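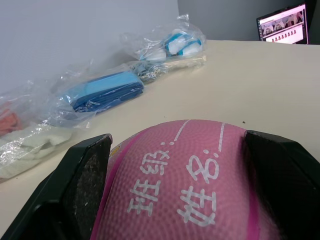
January 31, 2026, bench 2, Lemum slider. The new battery door came off the printer overnight and it closes! First try, no filing, and the catch clicks the way it does on the original. Now for the surface. The stock door on the Lemum is glossy and shows every thumbprint, and I want the opposite: small raised bumps packed close together all over, like a basketball. The pink one has the two-tone idea as well, with the seam stripes a darker magenta than the rest, and I'd love to copy that on the door, gray body with a darker gray line following the curve of the slide. Bumps scaled way down of course, or it will feel like a cheese grater in a jeans pocket.

Tried the texture two ways. Modeled straight into the print it looked great on screen and mushy in the hand, the tops all rounded into each other. Then a sheet of Skutetex stuck onto a smooth door, trimmed with a fresh blade and warmed with the hair dryer at the corners. Much better. It adds thickness though, so the door now stands a hair above the side rails and you feel the step when you slide the keyboard out. Need to drop the outer face of the model by the thickness of the sheet. Measure the sheet properly, calipers, not the number on the packet.

Battery. The new cell is 3000 mAh by the label and sits flat in the bay once the old foam is scraped out. Contacts line up with the phone's springs if I shim the bottom edge with one strip of tape. Two strips and the door bows. Phone boots, shows a full charge, and stayed on through lunch with the radio on and the screen at half. I know that isn't a test. I was still grinning at it the whole time.

Keyboard is the best part of the day. The O and P had been dead since we got the phone, and I was sure the flex was cracked under the hinge. Osaze Bashir had a look over my shoulder and said to try the dome sheet first. Lifted it, gray crud on both pads, cleaned with alcohol and a cotton swab, dome sheet back down with the alignment pin in. Both keys work, with a proper snap to them. I typed a whole page of nonsense just to hear it. What a keyboard! The little ridge down the middle of each row still tells your thumbs where they are without looking.

Slide rails: cleaned, a tiny dab of the white grease on each side, wiped back. Left side still a bit lazy over the last stretch. Spring looks fine under the loupe. Might be the rail itself, slightly pinched where someone pried the case open before us (there's a screwdriver scar right next to it). Don't bend it until we have a spare.

Software. It's on build 302, which is older than the one on Osaze's Rutherford and a lot quicker in the menus. Leaving it alone for now. Calendar app crashes if you scroll back far enough, always at the same month, an April, no idea why. The messaging app is lovely, everything in one list, and the light blinks a different color for each account. I had completely forgotten phones did that.

Camera works, focus is soft in the left corner. Speaker buzzes on low notes. Dullik replacement speaker is in the drawer under the heat mat, same footprint, wires a touch shorter. Could route them under the antenna bracket.

Next:
door v2, outer face dropped, catch unchanged
cut Skutetex in two tones, try the line before gluing anything
run the 3000 cell flat from full and write down the hours
swap the speaker
ask Osaze if the parts Rutherford has a straight left rail, the slide on that one looks the same to me

Heat mat is off, phone is on the charger on the top shelf. Please play with the keyboard if you pass by, just don't pull the door, the corner is still setting.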